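Blog > Work things > Robots

Drawers, again

E-mail this post | Print this post

So I promised a few of you a proper write-up of the drawer work, and then September got away from me, as it does. Get a cup of tea, it's a long one.

The short version is that we've been trying to teach the robot to open a drawer by letting it copy people, and then trying to find out how little copying we can get away with. Every demonstration costs somebody's afternoon. One person steers the arm through the whole job, over and over, and by the end of it their shoulders ache and they never want to see a handle again (Bukola Shehu did most of ours, and she has been very gracious about it).

We started with 900 demonstrations, all of opening the same drawer. That gave us a policy that was really rather good, as long as you left everything alone. Move the desk a hand's width to the left and it would reach, quite confidently, for the place where the handle used to be. Put a bowl on the desktop that hadn't been there in training and it would sometimes dither over the bowl for a while before remembering what it was meant to be doing. I've spent more time than I'd like watching a robot think about a bowl.

Bukola's idea was to stop collecting more of the same and mess the place up between goes. We called it the jumble rule. Before each demonstration you change something that has nothing to do with the drawer – swap the things on top, turn a bottle round, switch to a different lamp – and you also start the arm from somewhere new. The drawer itself stays boring. We gathered only 100 demonstrations that way and trained a second policy from scratch, same network, same settings, nothing clever.

And the small jumbled set beat the big tidy one! Not on the original layout, where the tidy one still had a slight edge, but on everything else we tried. I was so suspicious of this that I made us run the whole comparison 2 more times, with Védís Vídalín choosing the layouts and not telling us which policy was loaded. Same answer both times.

Now, before anyone gets carried away (me included), there are a few things that bother me. All our handles are the sort you can hook from above. I don't know what happens with a round knob, and I rather fear I do know. We also haven't separated the two halves of the rule, so I can't tell you whether it's the clutter doing the work or the new starting positions. Védís thinks it's nearly all the starting positions. Her argument is that a policy that has always set off from one spot has never had to learn how to get back on track, and no amount of rearranged crockery will teach it that. I think the light matters more than she allows, because our worst failures with the old policy were in the evenings with the yellow lamp on. We've agreed to train 4 versions over the winter, one with each half, one with both and one with neither, and whoever's wrong is buying lunch.

The other thing we learnt was about stopping. Copying is quite bad at teaching a robot when it has finished. People let go of a handle in all sorts of ways, and some of them hang about afterwards, and the policy picks up the hanging about. For a while ours would open the drawer and then stay there holding on, as if someone might take it away. We trimmed the ends of the demonstrations so they all finish soon after the hand moves clear, and that sorted out most of it.
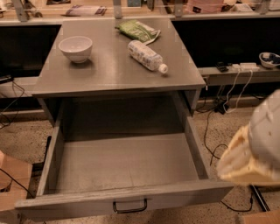

CLOKSTEAD, September – The grey metal desk is the one I'll be talking about from here on, with the drawer fully out and the gripper off to the right of it. Bottle on its side, little white bowl, crumpled green snack packet: very much a jumble rule desktop. The amber light is the kind I was moaning about earlier, and you can see how it turns the metal a bit brown, handle included.

What I like about this desk is the single wide drawer. A wide one is fussier than a narrow one, as it can go crooked on its runners if you pull from the wrong place, so we've started scoring how straight it comes out as well as whether it opens. That's made the numbers look worse and I think they're better numbers for it. Next up is closing, which I had assumed would be easier, and Bukola assures me it isn't.

If you work on this sort of thing and you've tried separating clutter from starting positions, please do write to me. I'd like to know before I've bet lunch on it.

Recent posts
Why I stopped trusting our success rate
A day at the Musinley workshop
Trimming demonstrations, the dull but useful bit
Notes from the Breston meet-up
Cupboard doors and why I dread them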